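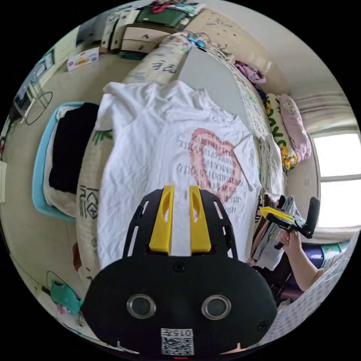

White T-shirt with the pink heart, laid out on the bed.

Folding at home: your questions

Do I need a table?
No. A made bed will do — smooth the shirt with your palms first.

Should printed shirts be ironed?
Only inside out, and never straight on the print.

How many shirts fit in a drawer?
The Bestano drawer takes 14, stood on edge.

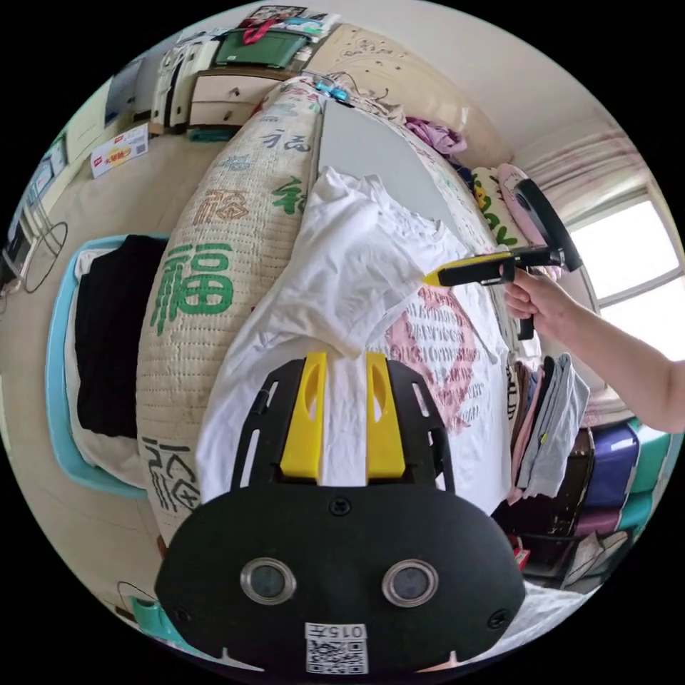
Welington Vieira wrote in August that he rolls his T-shirts instead and finds the creases no worse.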